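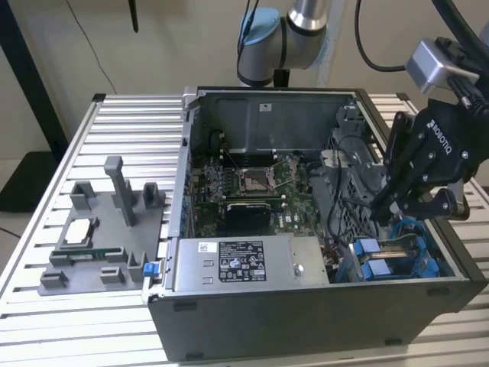 Desktop tower on the bench with the side panel off and the processor socket open.

Progress report to the Masson fund, 3/9/19
Prepared by Maeve Dunne, Dillombridge computer reuse project

The grant covers the stripping and rebuilding of 300 donated office desktops. To date 160 have been opened, checked and logged. The rest are in dry storage on the ground floor, and Kevin Mosquera is bringing them up in small batches.

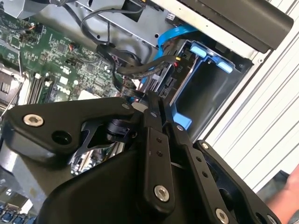 Work on the Dell towers is going faster than on the mixed lot we received in June. The drive trays are blue plastic and easy to find, and the layout is the same from one case to the next — we no longer need to look up each model. Jozef Stevens has rewritten the bench sheet to match.
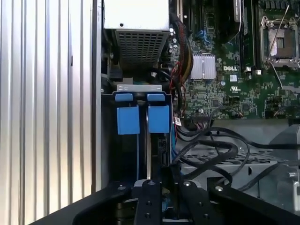
Spending is in line with the plan. We paid 726 for thermal paste, replacement cables and antistatic bags, all from the parts budget. The order with Gundov for memory is still open. They have promised delivery twice, and Daiane Magalhães is now asking for a quote elsewhere.

Processors and memory are now kept apart from the case as soon as they are out, in a holder beside it. Before this we had mix-ups between machines, and four boards had to be tested again. 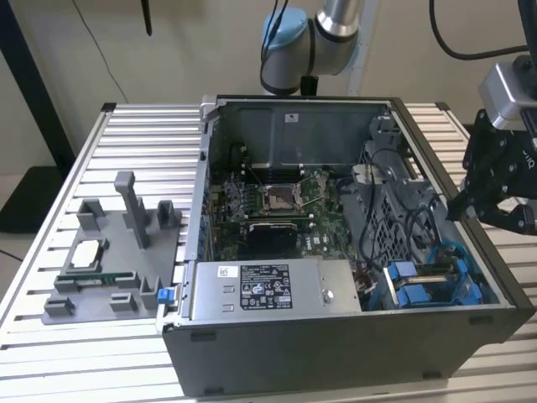
Processor and memory module in the gray holder, left of the open case.

Next period: finish the Dell towers, start on the small-form units, and send the first rebuilt machines to the library.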